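Last updated May 18, 2019. These answers cover orders from the Flellgate workshop. If you're picking up from the Mukville store, ask for Hala Soliman at the counter.

# Cabinet doors and kitchen refacing: common questions

## What is refacing?

We keep the cabinet boxes you have and replace the doors, drawer fronts and hinges. The end panels get a matching skin. Your sink, counter and plumbing stay where they are.

## Can my cabinets be refaced?

Most can, provided the boxes are square and dry. Particleboard that has swollen under a sink has to be replaced first. Send us the inside width and height of each box and a note of any damage.
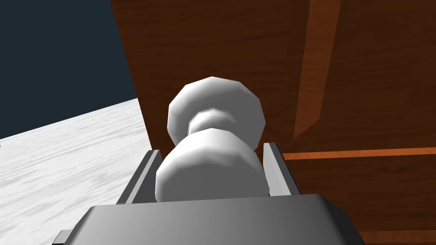 Measure in millimetres. We don't convert from inches, and a door cut to a rounded number usually has to be made again at your expense.

## How do I measure for a new door?

Measure the opening, not the old door. Take the width at the top and at the bottom and use the larger figure. For a full overlay door, add 20 mm to the width and 20 mm to the height. For inset doors, call us before you order.

## Which door styles do you make?

There are 2 lines. Antal is a flat slab door with a square edge. Idivari is a frame with a recessed panel and a raised moulding around it. Both come unfinished, oiled or painted. Colour samples are free at either location.
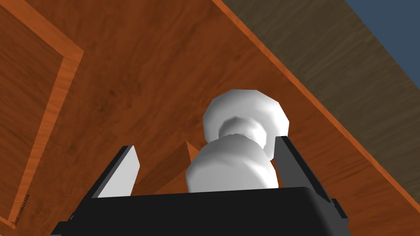

*Recessed door panel with raised moulding, orange-brown wood.*

## Will the grain match from door to door?

Within one order we cut from the same batch where we can. Wood darkens with light, so a door added a few years later will look different for a while. Tell us at the start if you plan to add a pantry.

## What does it cost?

A single Antal door in the standard size is $273 with hinges, before tax. Idivari doors are quoted by size. Delivery is extra outside Mukville.

## How long does it take?

Unfinished doors are ready sooner than painted ones, and your quote will give a date for each. The shop closes for part of January and orders placed then go into the queue when we reopen. 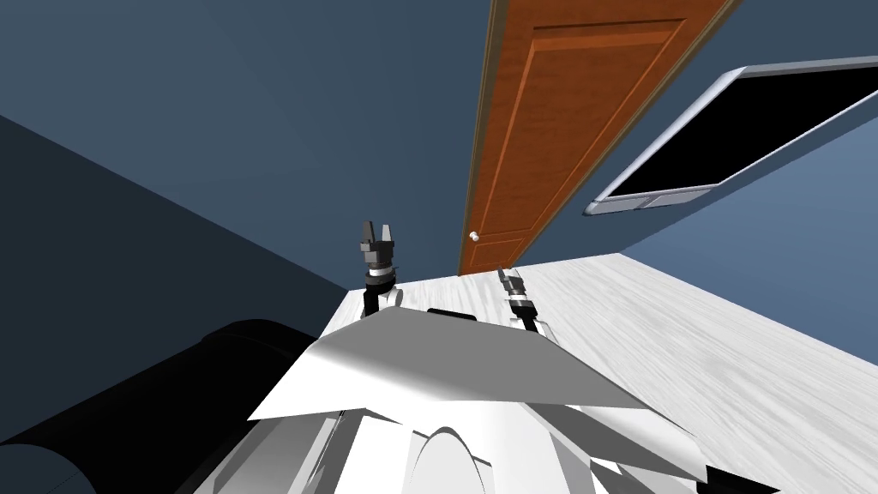 If you've booked our installers, clear the counters and empty the cabinets the night before. Evander Jardine will phone to confirm an arrival time. Someone over 18 has to be home to let the crew in and sign at the end.

## How do I clean the doors?

Use a damp cloth and a little dish soap, then dry them. Avoid ammonia and scouring pads. Oiled doors need a fresh coat when the surface starts to look dull.

## Who do I call about a problem?

Raíssa Furtado handles warranty claims at extension 2206. Have your order number ready. Hinge adjustments are free for the first year.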